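Vanell Bath Assortment, Soft Goods, Boxed
Supplied by Meltenari
Page revised February 14, 2018

General

The Vanell assortment is a mixed set of soft bath articles packed unwrapped in an open corrugated carton. It is sold to guest houses, gift shops and basket packers who want mesh, sponge and cloth articles from one source. Articles are not sold singly under this item number. For single articles in trade quantity, see the Dobre range.

Contents

Each carton holds 20 articles. The mix varies by packing run, but always includes mesh articles in red and white, at least one sponge pad or disc, and one small plush. Colors outside the mesh group are not selectable. Some articles keep a maker's tag or label, which may be removed with scissors at the stitch line. Do not pull cord loops to test them - the loop is tied through the center of the mesh and a hard pull loosens the gather.

Carton

Single-wall corrugated board, brown, open top, with a red lining laid over the floor. The lining is a display surface and carries no load. It marks and tears easily at the front margin and is not covered under returns. Replacement linings are stocked as Flarov 9 and are trimmed to fit by the buyer.

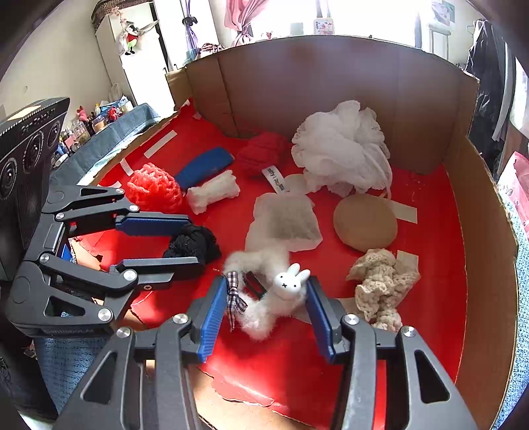
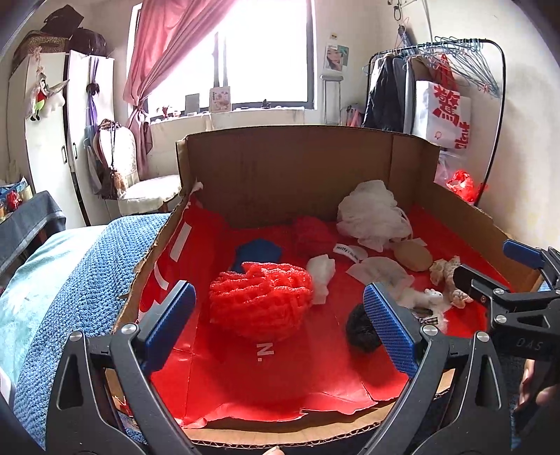
Bath assortment on red lining, open carton. Mesh, sponge and cloth articles with small white plush.

Handling and storage

Mesh articles recover their shape after packing if shaken out and left uncovered overnight. Sponge articles should be stored flat. Do not stack anything on the white mesh puffs, as the ruffles take a set and have to be rinsed in warm water to open again. Keep the carton off damp floors.

Care

Mesh: rinse, shake, hang by the loop.
Sponge: rinse, press flat, do not wring.
Crocheted and knitted articles: wash by hand in cool water with similar colors. Red articles may release dye in the first 2 washes.
Plush: surface clean only. Not intended for use in the bath.

Ordering

Minimum order is two cartons. Mixed orders with Dobre articles ship together when both are in stock. The next packing run is planned for September, and orders placed before then are filled from current stock. Questions on contents or linings go to Nuwan Selvanayagam at the Meltenari trade desk - please quote the packing run printed on the delivery note.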